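Minutes – Ulteton Town Network Working Group
July 23, 2024

**Present:** a quorum, once the side door had been found.

**1. Previous minutes.** Approved, after a short debate on whether "robust discussion" was the right phrase for item 4. It stays.

**2. Free Wi-Fi at the library and bus station.** Munro has quoted for 17 access points. The group had asked for 12, and Munro has been asked to explain the difference in writing. The log-in page still asks visitors for a fax number. To be removed.

**3. Liability.** The draft terms of use now run to 278 lines. One member had read them all and was thanked. Legal advice is that the town should keep connection logs for as short a time as the law allows – figure to follow in August.

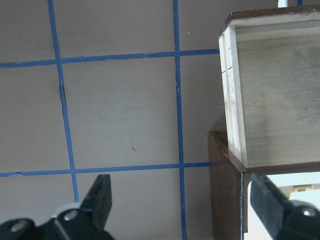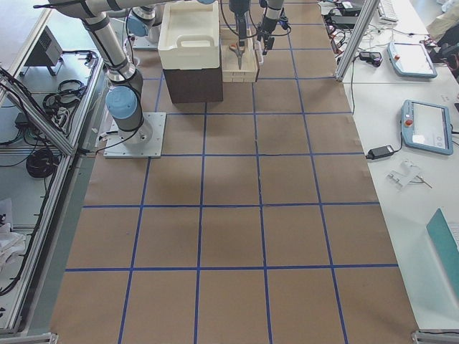
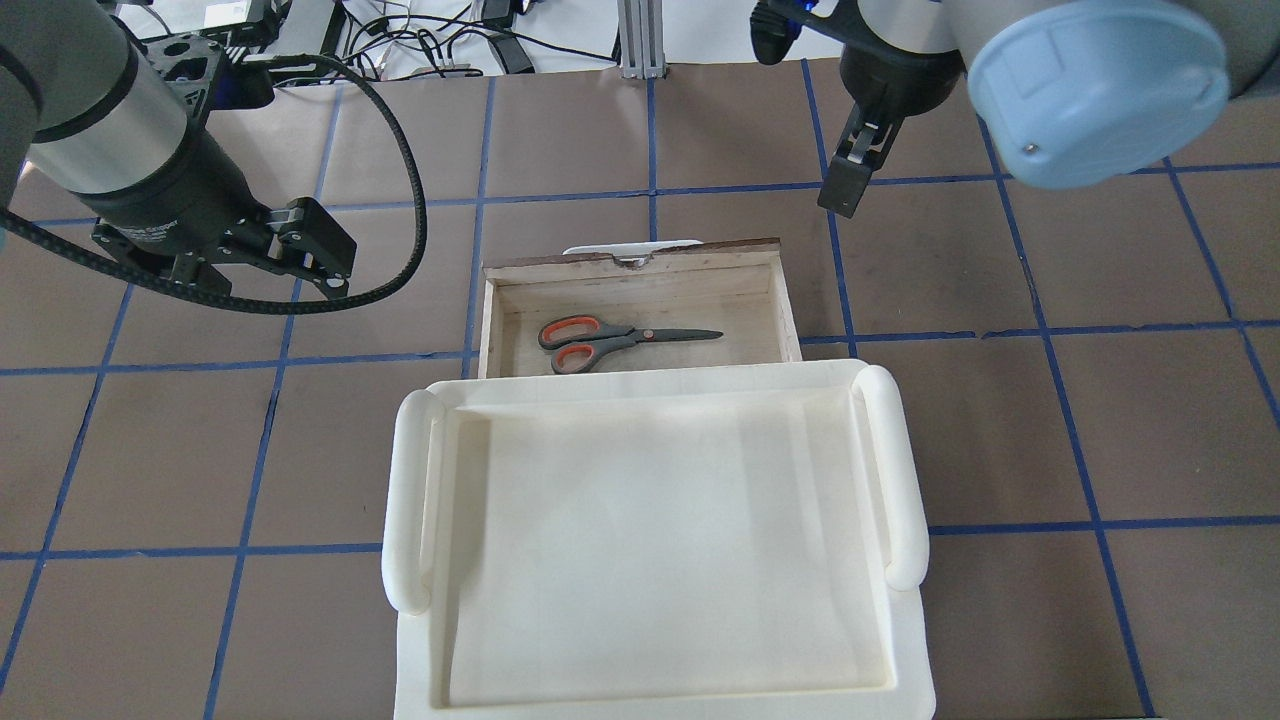
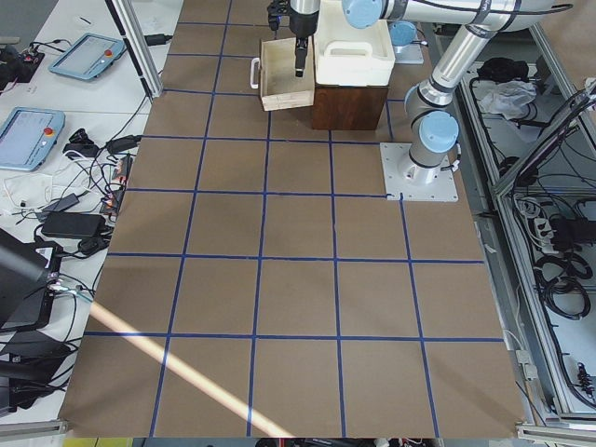
**4. Filtering.** Cura's trial filter blocked 144 sites in its first week, including the town's own page on parking fines. Opinion was divided on whether this counts as a fault. Cura will supply a list of blocked categories before the trial is extended.

**5. Hadendale.** Our neighbors propose a shared log-in covering both towns. Agreed in principle, which commits us to nothing. Hadendale to be told the first half of that sentence.

**6. Other business.** The guest password is still on the whiteboard in the lobby. Action: wipe the whiteboard, then change the password.

Vote on item 2 put off, 2 against. Next meeting in August, room to be confirmed.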